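3.2 Display fixtures and shelf position

Purchase records were collected from 18 convenience shops in Gultetport between January and the end of the spring school term. Each shop kept its usual range and prices. The only change was the fixture beside the till, where the flat tray used at baseline was replaced by a stepped stand. Products were moved between tiers every two weeks following the rotation plan of Politis and Stergiou, so that each product line spent the same number of days on each tier.

Staff were asked not to refill a tier until it was empty. Shops that broke this rule in more than 3 rotation periods were kept in the main analysis but left out of the sensitivity check reported in Section 4.

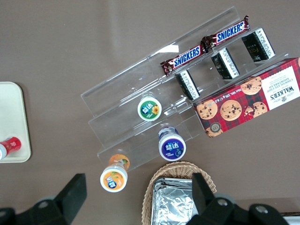

Figure 2. Clear acrylic tiered stand with chocolate bars on the rear tier and small black boxes on the tier below.

Till receipts gave 592 usable shop-days. A sale was counted as an impulse purchase if the item came from the stand and the customer had not asked for it by name. Two coders, Stefanou and Kolev, classified the receipts separately using the notes made by till staff, and disagreements were settled by a third reader. In 255 of the shop-days at least one tier sold out before closing, and for these we treated sales from that tier as censored at the time of the last recorded item.

Tier was entered as a fixed effect and shop as a random effect. Price was entered on a log scale. Footfall was taken from the door counters where these were fitted and estimated from total receipts elsewhere.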